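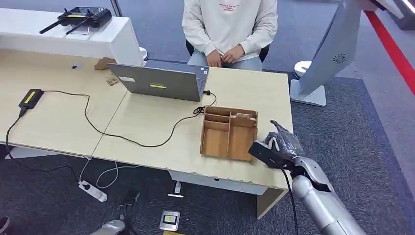
Figure 1. Desk station, robot's side, with a seated participant across the desk. Right hand gloved and holding a black device at the front edge, next to the compartment organizer.

4. Open day deployment

4.1 Setting and schedule

The open day was held at the Lirkville site, 8 February 2024, doors open to the public for the whole of it. Two stations. The desk station (Figure 1) and a floor station on the carpet, both run by the same operators, same control stack (Drando, the release described in Section 3). No scripted show. Visitors were told at the door that the robots would be doing ordinary work and that they could sit, stand, ask, or leave whenever they liked.

We had wanted a quieter venue. The room was shared with other displays and we didn't get a say in the layout until the evening before, so desk heights, lighting and wireless coverage are all as found. Anyone trying to replicate should treat the numbers in this section as coming from a busy room and the ones in Section 3 as coming from a quiet one. We do not pool them anywhere.

4.2 Participants and consent

Visitors who sat at the desk station were asked for verbal consent by T. Bondarchuk and given the short sheet (Appendix B). Faces were not recorded. In total 83 visitors completed a seated turn and 27 of those came back for a second one, which we had not planned for and which made a bit of a mess of the ordering. Second turns are reported separately and left out of Table 3.

Children under 12 could watch from behind the line with an adult but not sit. A few parents were unhappy with this. Would do the same again.

4.3 Desk station task

The task was handover and placement of small items on and near a working desk. Working in the plain sense: laptop open and on its cable, charger, bit of cardboard, the organizer close to the front edge. We left clutter where it was. Earlier demonstrations by our group used a cleared table and visitors told us, fairly, that it looked like a trick.

A turn went like this. The visitor sat across the desk with their hands in their lap, or wherever was comfortable, and waited. The operator (D. Panasiuk for most of the day) picked an item, the robot moved it to the desk edge or to a compartment of the organizer, and the visitor then said one of three words: fine, close, or no. That was the whole rating scale. We tried a seven-point one in August with staff, and people spent longer on the form than on the robot.

Cables were the main hazard. A long loop of laptop cord on a desktop is easy for a person to ignore and suprisingly hard for our planner, which treats anything thin and dark as possibly attached to something. Two settings were tested. In the cautious setting the arm keeps its palm above a fixed height until it is over the target. In the plain setting it takes the short path and trusts the segmentation. Operators could switch between them at any time and had to say aloud that they'd done so, for the log.

Glove: on for the desk station the whole day. It helps with glossy plastic casings and it gives visitors something less bare to look at. It also hides the fingertip wear marks we normally use for a quick visual check, so Panasiuk checked grip by pressing the held item gently against the desk edge before release. Informal, not in the protocol, but he did it on most turns and we think it mattered. Flagged here for that reason.

4.4 Floor station

The floor station was simpler. Yellow tape on the carpet marks where the robot works, visitors stay outside it. Reaches were done low, with the hand out over the carpet and the fingers either half curled or with the long one extended, and the wrist camera feed was put up on a screen so people could see what the operator sees. This was the most popular part of the day by a long way. People don't expect how much of the view is the robot itself.
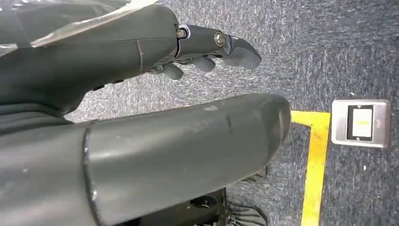

Self-occlusion is the reason we bring it up. With the arm folded low, the forearm segment and the hand between them take up a large share of the wrist view, and what remains is floor. Carpet of this kind, mottled grey and blue, gives the tracker plenty of texture but almost nothing distinctive, so it leans on whatever has hard edges. Tape corners are good. Brushed metal floor plates are good from most angles and bad when they catch the light. We logged 501 low reaches over the day, and the tracker was re-seeded by hand whenever the operator judged the drift too large to continue. Counts by posture are in Table 4.

We also note, for those building similar rigs, that matte dark shells show every scuff. Several visitors asked whether the robot had been dropped. The operators' answer was that arms get leaned on things. Cosmetic wear had no effect on calibration that we could measure, but a scratch near a seam can be picked up as an edge by the self-mask, and the mask should be rebuilt every so often. Ours was last rebuilt before transport. Should have been after.

4.5 Operator notes

Both operators kept written notes between turns. Condensed:

Panasiuk: plain setting felt fine until someone shifted the laptop, then went to cautious and mostly stayed there. Visitors lean in when the hand slows down. They sit back when it speeds up, even if it's moving away from them.

Bondarchuk: people talk to the hand, not to the operator. Sign at the floor station too small. Need a second chair for whoever is waiting.

A third set of notes, from a Borix engineer who sat in on the early part, covers power and networking only and is summarised in Appendix C.

4.6 Comparison with the Qin protocol

The Qin protocol asks for 1,000 trials per condition and a fixed visitor script. Neither was possible here. We do follow its labelling rules for aborted motions, so the abort categories in Tables 3 and 4 can be read against other work using the same scheme. Durations cannot, our clock starts at operator intent and theirs starts at first motion.

4.7 Known problems with this data

Turn order was not randomised. Operators knew which setting was active, obviously, and visitors could often guess. The lighting changed over the day when blinds were opened at the request of another exhibitor, and that time was not written down by anybody, so we cannot split the floor station data on it. Ratings of "close" were used diffrently by different people; some meant the item was a few centimetres off, others meant the hand had come nearer to them than they liked. We only caught on to the second meaning late in the day. Those turns are kept in and marked with an asterisk where the log makes the meaning clear.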